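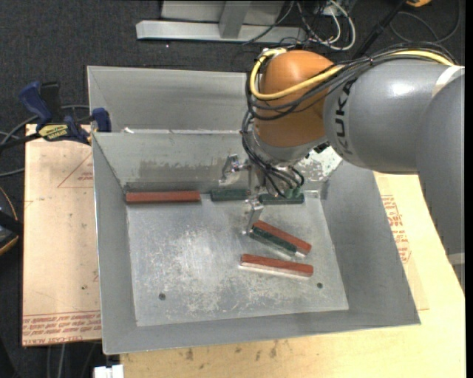

Set-up guides > Bin picking > Section 6

6. Setting up the bin and running the first picks

Posted 2020-05-22 by the Flestmont workshop

Search this guide Enter a word or part number Go

This section covers the Mendanora picking kit from the point where the arm is bolted down and the gripper has been fitted (Section 5). It replaces the bin chapter in the supplier's own booklet, which we found too hopeful in several places. Where our advice differs from the booklet, we say so. Where we haven't tested a claim, we say that too.

The booklet promises "any part, any pile, first time". Treat that as advertising. The kit can do useful work with plain, hard-sided parts in a shallow layer, and you should start there. Rectangular blocks in a couple of strong colours make a fair first load. If it can't manage those in your bin, it won't manage your castings.

6.1 Before you start

You will need the arm and gripper, the Vundau control software, a rigid bin, at least one bar clamp and a handful of test blocks. The kit is sold without a clamp. The booklet says the bin's own weight will hold it, and we don't agree. A finger that catches the wall will shift a sheet-metal bin far enough to spoil the set-up, and you may not notice until the picks start landing off to one side.

CAUTION: Put the arm in its stopped state and lock the controller before you reach into the bin. A pause in the software is not a lock.

6.2 Fixing the bin

1. Place the bin on a flat, solid surface within the arm's comfortable reach. Avoid the last part of its travel, where the wrist has few ways to turn.

2. Clamp the bin by its upper edge on the side away from the arm. Tighten by hand, then try to push the bin out of place. If it moves, move the clamp and try again.

3. With the controller locked, check that the clamp handle is clear of every path the arm will take. The software knows nothing about the clamp unless you draw it in (6.4).

4. Wipe the floor of the bin. Scuffs and worn patches are normal on a used metal bin and need no repair, but loose grit should go.

NOTE: Bare metal throws back light. The Vundau software has a "shiny bin" setting which is meant to deal with this. In our hands it cured some false finds and introduced others. Try it both ways with your own lighting before you trust it.

6.3 Dressing the cables

The booklet gives this half a page. It deserves more. Loose cable near the gripper is the fault we would look for first whenever a new cell misbehaves.

1. Run the thick cable over the arm, leaving enough slack at each joint for its full turn.

2. Jog each joint slowly to both ends of its range. Stop if any cable goes tight.

3. Lower the gripper to the floor of the bin at all four corners. Look at the loops that hang near the fingers. They must not drag over the blocks or pass between a finger and the wall.

4. Tie back any loop that fails step 3, then repeat steps 2 and 3 from the beginning. Shortening one loop often pulls on the next.

6.4 Teaching the walls

1. Open the bin page and choose "sloping sides" if yours has them. The default is straight sides, which will let the finger run into the slope.

2. Touch off the floor at four points, then each wall at two heights.

3. Draw in the clamp and anything else that stands above the rim.

4. Set the safe height. We use 282 mm above the bin floor. The booklet's figure is lower and saves a little time on each cycle — we would sooner have the gap.

6.5 The first picks

1. Load a few blocks by hand. Leave some apart, push two together so that their long sides touch, and lay a couple against the back wall.

2. Run at the slowest speed with your hand on the stop button.

3. Begin with a block lying on its own. If this fails, go back to 6.4. Changing the grip settings now will only hide the fault.

4. Try the touching pair. A narrow finger needs somewhere to go, and two blocks pressed together leave it no room on that side. Watch whether the software picks the open side or the ends. If it tries to force the gap, stop and raise the clearance value.

5. Try the blocks along the wall last. These are the hardest of the three and the ones the sales film leaves out.

CAUTION: Don't raise the speed to make up for missed picks. You'll get the same misses sooner.

6.6 What to make of the results

Our own trial ran to 3,000 attempts, of which 2,192 ended with a block in the tray. Most of the failures were blocks against a wall. The Triantafyllou add-on, sold separately at 610 pounds, is said to help by nudging parts away from the sides before gripping. We haven't bought it, and we'd want to see it working in a sloping bin before we did.

Keep a log of your own from the first day, noting the place in the bin as well as pass or fail. The built-in report leaves out any attempt the software gave up on before closing the fingers, so its score will look better than yours. Use yours.

Go on to Section 7 for the tray and the drop-off height.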